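Home | Features | Back Issues | Subscribe | Contact

Learning to Cross the Lounge Room

Tyra Dahlgren has a soft spot for ordinary furniture, and when she and her colleagues at Bruveo set out to teach a humanoid how to get about a home, she wanted a simulated room somebody might really live in, with lime-green seats, books on a shelf and a lamp left glowing by the wall. 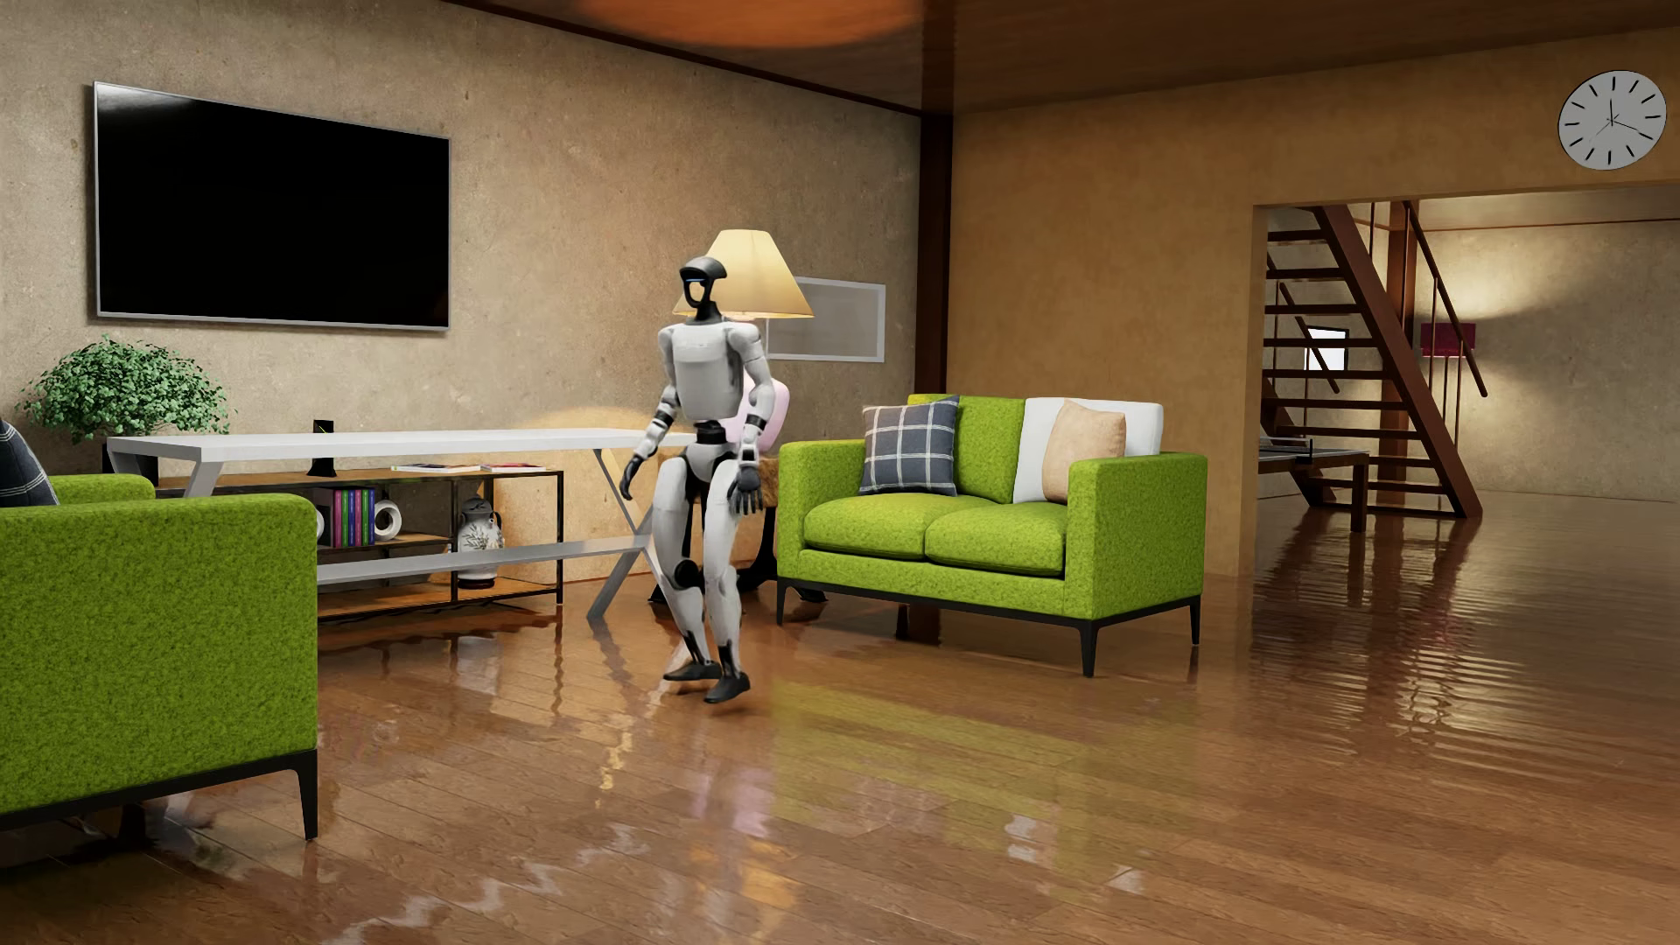 Their method, which they call Verna, trains the walking and the looking together, so the robot learns where to put its feet from what its own cameras show it. Jörg Eichhorn spent most of October on the shine of the floorboards alone (he is a patient man, and a colour-matching fiend besides!), for earlier versions of the program kept treating bright reflections as things to step around.

Over 882 simulated walks, the newest version reached its goal without a bump in 700. "I'd have been happy with far less," Tyra told me over a very large pot of tea, and then she went straight back to talking about the ones that failed.

Most of those, she said, involved table legs. Thin, slanting pieces are hard to judge from above, and a crossed pair with a long rail between them is about as tricky as household furniture gets.

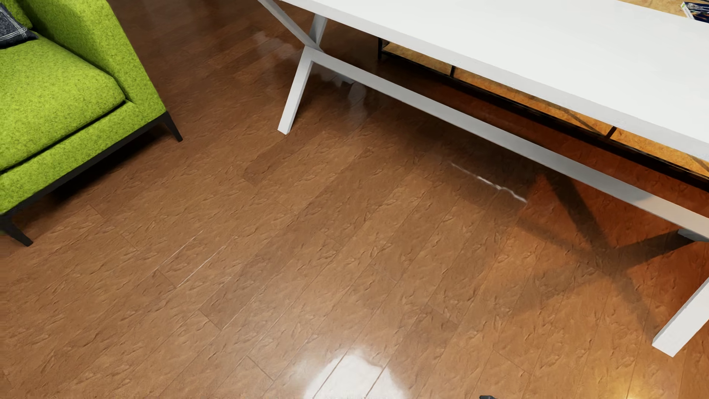 What comes next

Kai Hinrichs is now adding 68 more rooms, each with its own floor finish and lighting, and Benedikt Ehlers hopes to try the method on a real machine once the neighbours downstairs have been consulted.

Related stories
- Lutz Hollmann on teaching machines to fold
- Inside the Pumance workshop
- 7 questions about robot balance

Contact the editors | Copyright Ackermann Magazine | Back to top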